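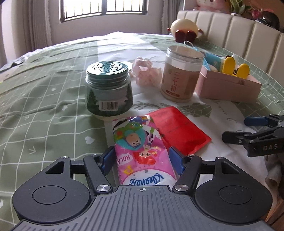 Home Talks Notes Archive Contact

Dashboards and doubt: speaker notes
Trevor Clegg, September 26, 2020

Slide 1. Say hello, keep it short. Ask who has a dashboard at work. Then ask who opened it this week. Wait for the hands to go down.

Slide 2. The sales pitch. Huvineck told us we'd have "one version of the truth" by February. We had 6 versions, and two of them came from Huvineck. Don't be rude about the firm, they were pleasant enough. Be rude about the phrase.

Slide 3. What we bought. 100 licences, 800 reports carried over from the old system. I asked which reports people used. No answer, so we moved the lot. My fault as much as anyone's — say so.
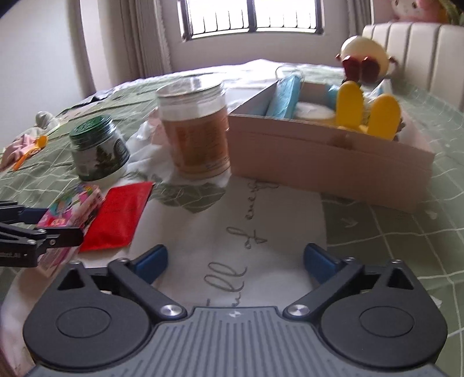
Papers, jars and packets on a sage-green sheet.

Slide 4. The Cropper story. Their warehouse team counted an order when it was picked, finance counted it when it was paid. Both columns were headed "Orders". A tool can join those two tables in a second and the total will look lovely. It will also be rubbish. Pause here.

Slide 5. Vasby and the forecast. They'll show you the month it got right. Ask for the other months. Ask what a person with a pencil would have guessed. I have put that question to three suppliers and am still waiting.

Slide 6. What I'd do now. Pick one decision somebody has to make on a Monday. Find the figure they need for it. Write down what the figure means before any software is switched on. Skip the Platine comparison if time is short, the table is hard to read from the back anyway.

Questions. Someone will ask about AI. Ask them what's in their customer table first — duplicates, usually.

Get new talks by email. Sign up to the newsletter. No thanks

Contact | Copyright Trevor Clegg | Back to top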